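Filed under: Streaming > Subtitles > Bench notes
9 comments

Monday, July — subtitle bench, Entili launch

Started 8:40, Fadwa already in with headphones on.

The final locked cut of Entili episode one came through overnight and it is so good. I know I said that about the rough cut too. But the wedding scene finally has its real music under it and the last two minutes have been tightened, and I sat there grinning at a screen full of waveforms. Pliledora has it opening the new drama row, and the cast screening at Prultcombe is in the old cinema, big screen, proper sound, subtitles on for the whole room. Our subtitles! At that size!

So, state of things. Episode one has 898 cues. The full season is 3,181 as of this morning, and that number will move again when Lahcen finishes splitting the courtroom episode.

Conform first. The lock dropped nine seconds from before the title card, and I expected one clean shift after that point. Ran the shift in Nokidetti, checked the opening, checked the middle, lovely. Then checked the wedding and everything was late. Not by much, five or six frames, enough that the bride's lines were landing on her mother's face. Looked at the change list again and found two more trims that hadn't been marked as picture changes. They were logged under music. Fixed by hand, then re-ran the shot change pass over that whole reel.

Note for whoever does episode two: read the music notes as well as the picture notes. Bok-nam says she has asked the edit room to put everything in one list from now on and they were nice about it.

Reading speed pass. 43 cues over our limit, nearly all of them Auntie's. Of course they are. She talks like someone shaking out a rug. The actress told the edit room she ad-libbed half of it and you can hear the others trying not to laugh. I don't want to cut her down to the gist, the gist isn't what is funny. What worked this morning:

— Borrowing time from the silence after her. She always leaves a beat so the others can look hurt. Extending the out-time into that beat got me most of a second on a lot of them.

— Dropping names when she's looking right at the person.

— Letting her interrupt herself across two cues with a dash at the end of the first, even where the grammar would be tidier in one.

What didn't work was merging her short lines into two-line blocks. The joke turns up on screen before she has said it. I tried it on the speech about the shoes and the punchline sat there for a full second while she was still breathing in. Undone, all of it.

11:15, Byung-chul came by with the loudness stems and we played the market sequence with the effects track alone. I had three sound labels there. He thinks there should be one, and after listening his way I agree with him. The seller shouting, the scooter, the radio: a viewer gets the first two from the picture. The radio is the one that matters, it's playing the song from the opening. So now it reads [radio plays wedding song] and the other two are gone. I love this kind of thing. A tiny label and suddenly the plot is available to everyone who has the sound off.

He also asked why we write [music] under the end of the harbor scene when the music is doing so much. Fair. Changed to [slow strings, then one drum]. Fadwa thinks "one drum" is odd. I think it's exactly what happens. Leaving it until Nesma hears it.

Lunch. Watched the trailer twice over soup. The trailer has different takes from the episode in at least two places so please, please do not copy cues from the trailer file.

Afternoon: speaker colors.

This is the part I've been looking forward to. Pliledora lets us turn on speaker colors as a viewer option for the first time, and Entili is the test title. Four main speakers get a color, everybody else is white. The option is off by default, so the cinema will see plain white, but the press links will have the toggle and I'd bet that people try it.

First set was chosen on my monitor with the lights low and looked wonderful there. Red for the bride, yellow for the brother, lavender for the mother, pale green for Auntie. Then I put it over the hospital corridor in episode three, which is all white walls and white coats, and the mother vanished. She has the most important line of the season in that corridor!
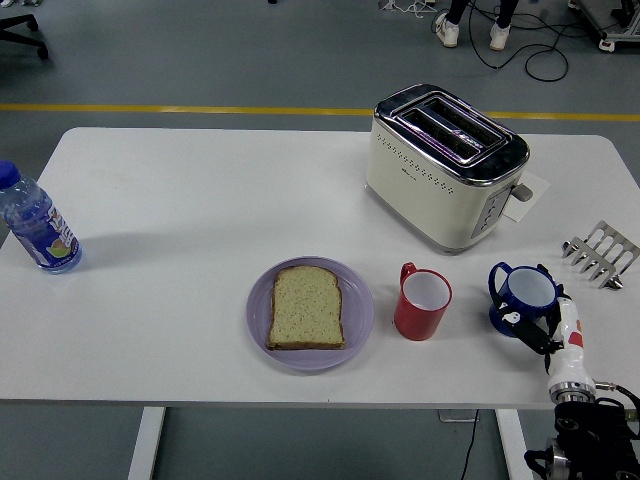
Color on its own won't carry a pale subtitle over a pale background, it needs an edge. I went back and forth with outline widths for an hour and a half and the thing that got me there was thinking of the mother's text as something with a rim. The lavender plate on that white table is a nice case: a soft color on white, and the raised rim helps it hold its shape, while the red mug next to it would be easy to spot with no help at all. So the outline doesn't have to be the same weight for every speaker. The bride's red can manage with the thin one. The mother gets the thicker outline plus the soft drop shadow, and in the corridor she now reads clearly from the back wall of our room. I walked there and checked, then made Fadwa walk there and check.

Settings for the file, so I don't lose them:

Bride — red, lightened two steps from my first pick, thin outline. The full red looked angry under quiet lines.
Brother — yellow, thin outline. Untouched since the first try.
Mother — lavender, thick outline, soft shadow.
Auntie — pale green, thick outline, no shadow. With the shadow she looked like a ghost story.
All others — white, standard outline.

Nokidetti doesn't save outline width per speaker in the ordinary style sheet. You have to make a separate style for each one and tag the cues. I tagged by hand up to the market and then Lahcen showed me that you can filter by speaker label and apply the style to the whole list in one go. That would have been a good thing to learn at one o'clock. Episode one is completely tagged now. Exported, reloaded, all four styles survived the round trip.

One problem still open. On the small phone preview the thick outline closes up the letters, mostly the e and the a. Fine on tablet, fine on TV. I tried the next width down and the mother starts to fade in the corridor again. Could be that the phone player needs its own value. Will ask Bok-nam if the player can read two.

4:30, watched the whole episode straight through with Fadwa, no stopping, notes on paper only. It's the best way to do it and we never make time for it. Her list:

— Cue under the first kiss comes up too early. Hold it until he turns.
— "Ought to" sounds too stiff for the brother. Changed to "should."
— Two lines overlapping the credits for the cast. Raise them.
— She laughed at the shoes speech. At the right moment! I wrote down the time.

Mine was shorter, mostly italics for the voice on the phone, which I had set in the first call and forgotten in the second.

All in, saved and sent to Nesma for language review a little before six. She's doing the second viewing cold, with no notes from us, and I asked her to watch the final ten minutes with the sound off before she watches them with it on.

Still to do:

Phone outline (see above).
Ask Prultcombe what the projector does with pure white. Last time it bloomed and we had to bring it down to a light gray on the night.
Song lyrics at the wedding. We have clearance to show them but not the spelling the songwriter prefers for the chorus. Lahcen is writing to her.
Get a backup copy of the cinema file onto the second drive. Label it properly, with the cut number.
Episode two conform, Fadwa starting in the morning, me joining when the phone question is settled.

Headphones on bench two are crackling in the left ear again, I've put tape on them. Use the gray pair.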